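Hand-held demonstrations: frequently asked questions

Last updated 7th February

These are the questions people send us most often before they start recording tasks for the Kaltia arm. If yours is missing, use the contact form on the Plilto support page.

What is a hand-held demonstration?

You do the job yourself, with a gripper in your hand, and the system records how the gripper moved, when it opened and closed, and what its camera saw. The arm later learns from those recordings. You don't need the arm in the room.

How is that different from remote control?

With remote control you sit at a desk and steer the real arm through a pair of levers. It's slower, and most people take a few sessions to get used to it. The recordings match the arm exactly, though, so we still use it for jobs where small differences in reach matter. The Furukawa course teaches both methods.

What does the gripper's own camera record?

It looks out between the two fingers, so most of the picture is the fingers and whatever lies in front of them. Distant objects come out softer than near ones. This is normal and does not need refocusing.

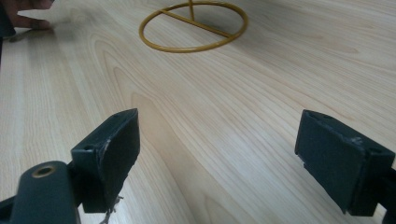

Open fingers over the tabletop, with part of the yellow wire stand further back.

Do I need one gripper or two?

Two for anything soft. A cap or a bag tends to fold away from a single gripper, and you end up chasing it across the table. For rigid parts one is often enough, but please keep both switched on so the files have the same layout.
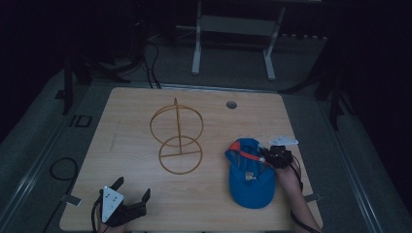
Two-handed work: the right gripper on the blue cap, the left one open, the wire stand between them.

What are the white plates with black dots for?

They are markers. The software uses them to work out where each gripper is and how it is tilted. Keep them clean and don't let a sleeve hang over them. If a plate is cracked or has come loose, stop and fit a new one.

How many recordings does a new task need?

For the cap and stand task, we ask for 82 good ones from each person. Simple pick-and-place jobs need 39. Spread them over several sittings, as tired hands produce jerky recordings.

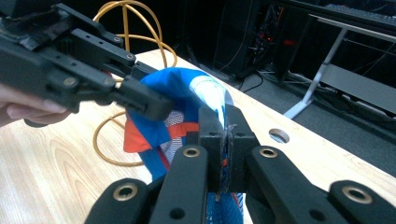

Can I pause halfway through a recording?

A short pause is fine as long as both grippers stay in view of the overhead camera. If you stop for longer than 30 seconds, discard the recording and start again from the beginning of the task.

Should I throw away recordings where I made a mistake?

Keep them if you put the mistake right. An arm that has only ever been shown clean attempts has no idea what to do after a bad grasp. Mark the file as "recovered" and carry on. Throw it away if you touched the object with your bare hand during the attempt.

Does the object have to start in the same place each time?

No, and it shouldn't. Turn it and shift it between attempts - a hand's width is plenty - and tip it on its side now and then.

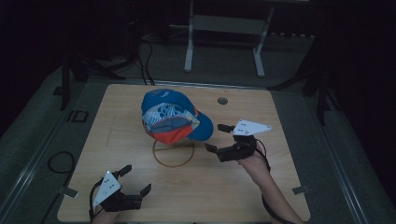

Change one thing at a time at first. Once the early recordings have passed the check, you can vary the position and the angle together. Don't move the table or the cameras, or the Canard calibration will have to be run again.

How worn can the finger pads be?

Light scuffing is fine. Change the pads when they start to slip. Pads are sold in packs of 2, and we have kept the same design since December. Trim loose threads with scissors and don't pull them.

Where do the files go?

They upload when the grippers are docked. Leave the dock powered until the light turns green.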